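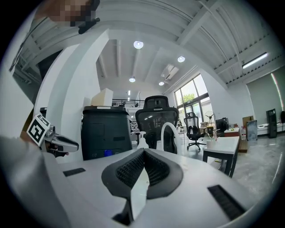
*A white square pillar, with hand-held grippers in front*

**Drillon announce new bass player for August dates**

The rock band Drillon has confirmed that Ebony Sutcliffe will play bass on all 10 concerts of their coming tour, which begins in Velelberg in August. She takes the place of founding member Szewczyk, who has decided to stay at home this summer after a long problem with his left wrist.

Sutcliffe is already known to many followers of the group. She sang backing vocals on three songs of the last album, "Bemard", and she joined the band on stage for the final two shows of the winter tour.

"I have listened to these songs since I was at school, and now I must learn them properly," says Sutcliffe. "Szewczyk has sent me his own notes for every song — even for the ones we will probably not play."

Szewczyk remains a full member of Drillon and continues to write for the next record. He wishes to thank everyone who has written to him in the past weeks.

The opening concert takes place in the Velelberg town hall, which has room for 1311 visitors. Doors open at 7 p.m. and the music starts at 8 p.m. The set will include the whole of "Bemard" in its original order, followed by older songs which change from night to night.

All tickets that were bought before this announcement stay valid. Those who prefer to return their ticket can do this at the place where they bought it, until the end of the month before the tour.

A live recording from the last two concerts is planned — more details will be given when the tour is finished.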